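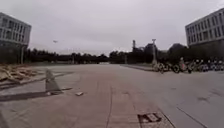 *Figure 1. Open plaza with broken paving slabs and a raised curb.*

## 4. Outdoor Route Set-Up: Bendico Flosau

Complete this section before the first unattended run.

1. Walk the full route. Mark curbs, grates, and loose stone on the Noller site map.
2. Set a clearance of 20 inches on each side of the route.
3. Remove loose material where possible. Otherwise, draw a keep-out zone.
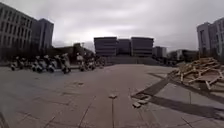 *Figure 2. Timber pile and paving fragments; each requires a keep-out zone.*

4. Load the map and start a supervised run at low speed. The standard map holds up to 300 zones.

> **Caution:** Stay within reach of the stop button during all supervised runs.

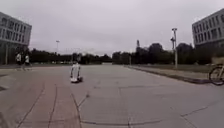
Tamuno asked whether the supervised run may be skipped when a route is only shortened. It may not. Any change to a saved route requires a new supervised run.

5. Review the run log. Code 227 means that a zone overlaps the route. Redraw the zone and repeat step 4.

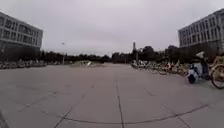 *Figure 3. Parked bicycles along the pavement edge.*

6. Set bicycle parking areas as variable zones. Check their limits again each March.

**Note:** Variable zones are described in Section 13.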